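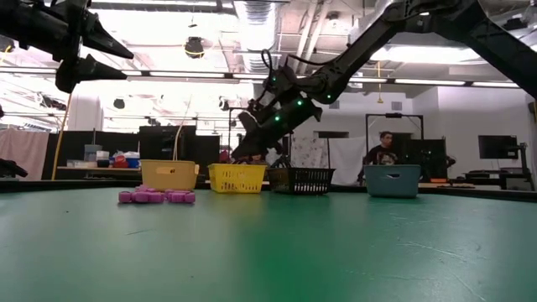 Bins out, blocks out, Trolley over the black wire basket.

So Monday night was sorting night at the shared workshop, and I came home way too late and way too happy. Trolley is what we call our two-arm build (the name stuck back when the whole thing lived on a cart), and for the last 3 weeks it has been learning to put foam blocks into bins. Pink ones, because I figured they'd pop against the green table, and they do!

The wire basket is giving us fits. The depth readings go right through the mesh, so Trolley thinks the rim is somewhere it isn't and lets go early. I ran 23 drops into it and got 6 clean ones. The teal bin with the solid sides is a dream by comparison — I could watch that one all evening.

I also swapped the grip pads for the softer ones from Pevon, and the foam doesn't spring out of the fingers nearly as much. The short bars still twist if they get picked up by one end, so I need to work on the approach angle.

Next up is a strip of matte tape along the wire rim, and then I want to rerun the whole batch with the bins shuffled. If the tape flops I'll go back to hard-coding the rim height, which feels like cheating, but I can live with it until August.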